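# Corner dish

A corner dish is a shallow square plate whose four corners lift a little higher than its sides. I've seen it sold as a tidbit plate, a sweets tray and (by one very optimistic shop in Clakthorpe) a "table accent," but corner dish is what my family always said, so that's the name I'm filing it under. If you came here from the entry on saucers, hello again, you're in the right place!

It's a brown thing more often than any other color. Taupe, tan, tobacco, with a darker line running along the rim.

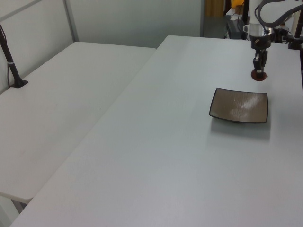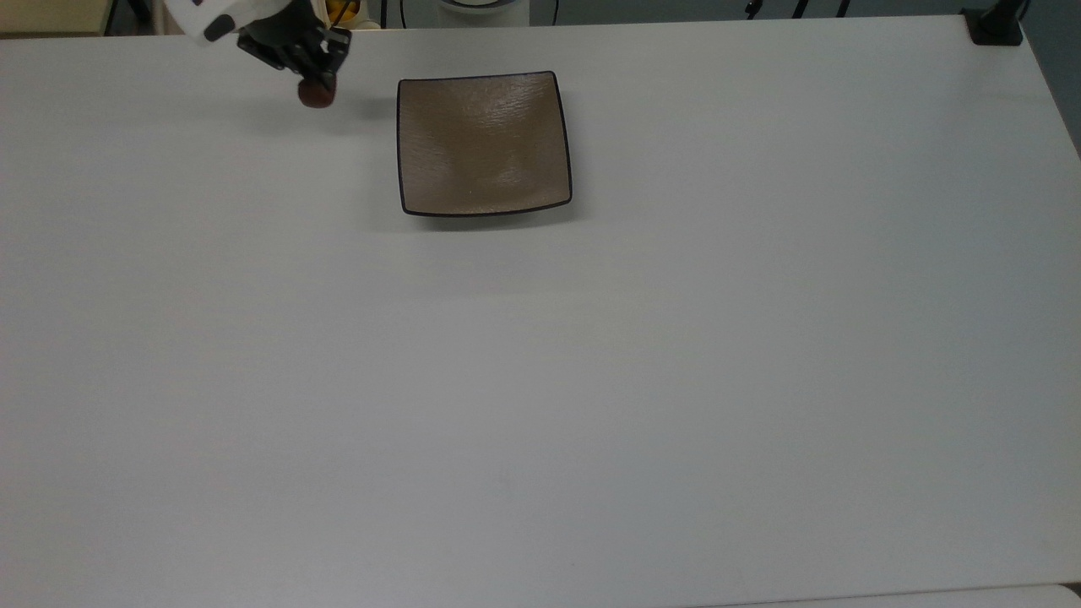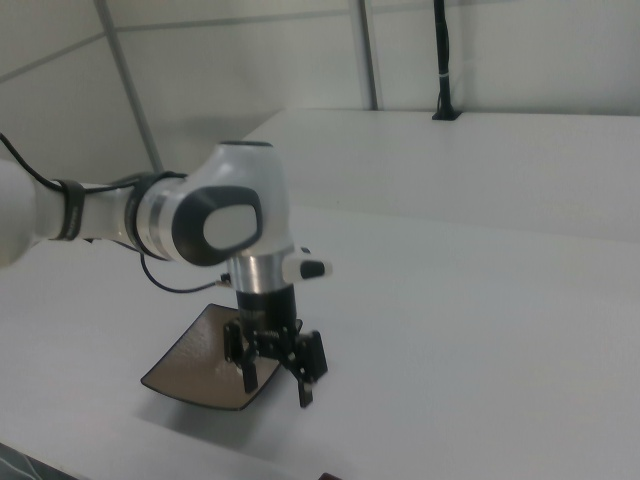

## Shape

The sides of a corner dish dip between the corners, which makes the outline look pinched, a bit like a cloth held up at four points. The middle is nearly flat. Many have a small foot underneath, so they sit a hair off the table and you can get your fingertips under the rim, and the ones without a foot are a real pain to pick up off a smooth surface. I usually end up sliding those to the edge of the table first.

Because the whole plate is so low, it seems to change shape depending on where you're sitting. From a chair at the far end of the table a square one can look like a lopsided tile, and you won't notice the corners at all. I bought one by mail after seeing it from a low angle and was sure I'd ordered something flat. I hadn't, and I kept it anyway.

## Finish

The classic finish is brushed: fine streaks all in one direction, over a base that's a shade lighter than the rim. Speckled ones turn up too. Hjørdis Magnusson, who taught the glazing class I took in March, gets the streaks by dragging a wide dry brush through the second coat before it sets, and she does the rim last, with the plate on a turntable. Mine came out muddy. Hers look like wood grain if you squint.

Ceramic is what I'd call the standard, but there are lacquered and melamine versions around and I've got nothing against them. Melamine is what I take camping. A glossy coat shows a white glare right across the center under a ceiling light, so if you want to take a nice picture of your cookies, move to a window.

## Sizes and makers

I only know the small makers well, so take this part as one person's cupboard:

- **Jidard** makes the one I use most. It's thick at the rim, the corners are rounded, and it stacks badly.
- **Porkar** does a thinner plate with sharper corners. I've chipped 2 of these, both on the faucet.
- **Eide** was a line, never a company as far as I can tell, and you find them at estate sales with the sticker still on. Halvard Tangen has more than 30 of them and would probably sell you one if you asked nicely.

Halvard and I disagree about whether a rectangular plate with raised corners belongs in this entry. He says yes. I say it's a tray and it can get its own page.

## What goes on it

Small round things! Nuts, truffles, a single plum, one of those little rice cakes. Anything runny is a bad idea, as the dip in the sides gives sauce a way out, and I learned this with soy sauce on a white tablecloth. Crumbly things are okay if you don't mind brushing out the corners later.

At home we never fill it. Two or three pieces look right on a corner dish and a dozen look like a mistake. Ingvild Rønning, who edits the dessert pages here, puts a single chocolate dead center and leaves the rest bare, which I think is a little stingy, but it does look good on a pale table. The brown finish wants a light surface under it. On a dark tabletop the rim just disappears, and then somebody sets a mug on it.

## Care

Hand wash the brushed ones if you can stand to. The streaks are shallow, and coffee gets into them and stays there. Baking soda on a soft cloth works for me. Skip the scouring pad.

For stacking, put a paper napkin between plates, and turn every other one an eighth of a turn so the corners don't rub. That makes a taller stack, and I keep mine on the low shelf for that reason. Felt dots on the bottom help if your table scuffs easily.

## Names and open questions

I don't know where the shape started and I'd love to hear from anyone who does. Aslak Fagerlund thinks it was copied from folded leather trays, the kind you empty your pockets into, and that would explain both the color and the dark edge. Linnea Brekke is on the side of folded paper. I go back and forth. There's a handwritten list of shop names for it in the back of my notebook, 47 so far, and I'll type those up once I can read my own handwriting on page two.

*See also:* saucer, pin tray, relish dish, plate stand.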